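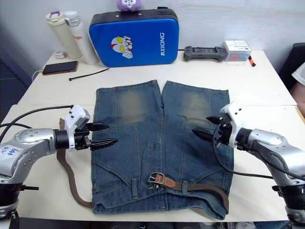
I've been meaning to write up my denim habits for ages, and then the hall closet rail came down in December and I had every pair of jeans, cutoffs and overalls in the house in a heap on the floor. So, no more excuses! These are the things I do. Some came from my mother, some came from ruining things.

Washing

Wash denim less than you think. I know everybody says this, but I was a one-wear-and-in-the-hamper person for years and my dark jeans all went the same tired gray-blue. Now they get hung over the back of a chair overnight by an open window, and most of the time that's plenty. A spot of food gets a damp cloth and a drop of dish soap, worked in with a fingertip.

When they do go in the machine, it's inside out, cold water, zippers done up. Half the detergent you'd use for towels. I skip fabric softener completely on anything with stretch in it, because I find it makes the knees bag out sooner (my sister swears I'm imagining this, and she's welcome to her baggy knees).

Take the belt off first. I say this as someone who left one in and spent a whole evening listening to it bang around the drum. A leather one comes out stiff as a board and can leave a brown stain on whatever was next to it. While you're there, go through the pockets, including the silly little one. Mine usually has a hair tie in it.

New dark denim gets its first couple of washes alone. If you're not sure whether it's still bleeding, press a wet white rag hard against an inside seam and look at the rag.

Drying

I line dry nearly all of it. Give each piece a good hard snap, smooth the pockets flat with your hand and tug the side seams straight while they're wet, and you can forget about the iron. Hang jeans by the hem with the waistband at the bottom so the weight pulls the legs out for you. Shorts I do the other way up, pegged at the waist, as there isn't enough leg to bother.

In winter I cheat and use the dryer on low, then take them out while the waistband is still a bit damp and finish them on a rack. That thick part takes forever and the rest of the leg gets cooked waiting for it.

Stains

Grass: white vinegar and water, equal parts, left on for half an hour before washing. Try it on the inside of the hem first.

Grease: cornstarch, heaped on, overnight. Brush off, then dish soap, then wash. Don't put it through the dryer until you're sure it's gone, or you'll own that stain forever.

Ballpoint: rubbing alcohol on a cotton ball, dabbing from the back with a paper towel underneath. Change the towel a lot. I got a terrible one out of a back pocket this way, though it took me two tries and most of a movie.

Mending

Catch it early. A thin place is so much easier than a hole. I iron a scrap of light fusible interfacing on the inside and then run lines of stitching back and forth over it, in a thread one shade lighter than you'd expect. Denim is never as dark as the spool.

Giorgia Leone from my old sewing circle taught me to save the back pockets off dead jeans, and I now have a shoebox full. They make great patches for kids' knees, and one tacked inside a tote bag is just right for a phone. I keep the buttons and the good lengths of seam too, for tying up tomato plants.

Use a proper denim needle if you have a machine! I broke 2 ordinary ones on a single hem before I gave in and bought a pack. Going over the bulky part where the seams cross, turn the wheel by hand, or flatten the lump first with a few taps of a hammer.

Folding and putting away

Jeans: in half lengthwise, pockets out, tuck in the pointy bit at the crotch so you've got a straight edge, then fold up in thirds. They'll stand in a drawer like files. Shorts just get the one fold and go in front.

Belts I roll loosely and keep in an old muffin pan in the top drawer. If you'd sooner hang them, use a cup hook screwed into the underside of a wooden hanger, and hang them from the buckle.

For off-season things I use a plain cotton pillowcase, never plastic. Make sure everything is bone dry first, waistbands especially. Next on my list is the rail itself, which is still leaning against the wall waiting for longer screws.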